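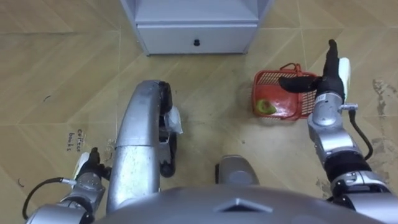 Lesezeit: 3 Minuten

Datenerhebung für lernende Greifsysteme: Zwischenstand aus der Versuchswohnung Pramlow

24.5.25

Im Vorhaben Okeo werden seit November Beispiele für das Erlernen zweiarmiger Handhabungsaufgaben im Haushalt aufgezeichnet. Die Aufnahmen finden in der Versuchswohnung am Standort Pramlow statt, die Auswertung und das Training der Modelle liegen beim Standort Skornotberg. Mit dem Abschluss der ersten Erhebungsphase liegen nun 1000 verwertbare Durchgänge vor. Die Projektleitung hat sie zur internen Nutzung freigegeben.

Gegenstand der ersten Phase waren Aufgaben in Bodennähe. Dazu zählen das Greifen und Umsetzen von Körben, das Ablegen von Obst sowie das Öffnen und Schließen von Schubladen. Der Bereich unterhalb der Tischhöhe war in den bisherigen Beständen nur schwach vertreten. Er stellt besondere Anforderungen, denn die Kopfkamera blickt steil nach unten, und Teile des eigenen Aufbaus ragen in das Sichtfeld. Bei der dargestellten Korbaufgabe steht der rechte Greifer mit einem Finger über dem roten Kunststoffkorb, in dem eine grüne Frucht liegt, während der linke Arm eng am Körper gehalten wird. Solche Haltungen des unbeteiligten Arms werden vollständig mit aufgezeichnet und nicht nachträglich aus den Daten entfernt.

Jeder Durchgang wird von einer geschulten Bedienperson ferngesteuert ausgeführt. Aufgezeichnet werden das Kamerabild, die Gelenkstellungen beider Arme, die Öffnung der Greifer und die Steuerbefehle. Hinzu kommt eine kurze sprachliche Beschreibung der Aufgabe, die vor Beginn festgelegt und während der Aufnahme nicht mehr verändert wird. Die Zuordnung der Zeitstempel erfolgt über die von Oddsson bereitgestellte Aufzeichnungssoftware.

Für die Korbaufgaben wurden 40 Ausgangsanordnungen definiert. Sie unterscheiden sich in der Lage des Korbes, in seinem Inhalt und im Abstand zu den Möbeln. Eine Anordnung gilt als abgeschlossen, wenn sie von mindestens zwei Bedienpersonen bearbeitet worden ist. Fehlgriffe werden gesondert gekennzeichnet und bleiben im Bestand, sofern die Bedienperson den Vorgang anschließend selbst korrigiert hat. Abgebrochene Durchgänge werden getrennt abgelegt und gehen nicht in die genannte Gesamtzahl ein.

Die Sichtprüfung der Aufnahmen hat gezeigt, dass der Henkel des Korbes in vielen Einzelbildern nur als schmale Linie zu erkennen ist. Die Annotationsrichtlinie wurde entsprechend ergänzt: Der Henkel ist künftig auch dann als eigener Bereich zu markieren, wenn er teilweise von einem Greiferfinger verdeckt wird. Nahezu 500 Durchgänge sind nach der neuen Fassung bereits überarbeitet. Die übrigen folgen vor Beginn des nächsten Trainingslaufs.

Ebenfalls angepasst wurde das Verfahren zur Rückstellung der Szene. Bislang stellte die Bedienperson die Ausgangsanordnung nach eigenem Ermessen wieder her, wodurch sich die Positionen im Laufe einer Schicht unbemerkt verschieben konnten. Nunmehr wird vor jedem Durchgang ein Referenzbild eingeblendet, mit dem die Lage der Gegenstände abzugleichen ist. Abweichungen sind weiterhin zulässig, müssen jedoch im Protokoll vermerkt werden.

Die zweite Erhebungsphase umfasst neun Aufgabengruppen, darunter das Einräumen von Schubladen und das Übergeben von Gegenständen zwischen beiden Greifern. Arbeitsgruppen an beiden Standorten können Vorschläge für weitere Anordnungen über das Projektpostfach einreichen. Benötigt werden eine Skizze der Ausgangslage, die Aufgabenbeschreibung in einem Satz und Angaben zu den verwendeten Gegenständen. Zugang zum freigegebenen Bestand wird auf Antrag durch die Datenstelle Skornotberg erteilt.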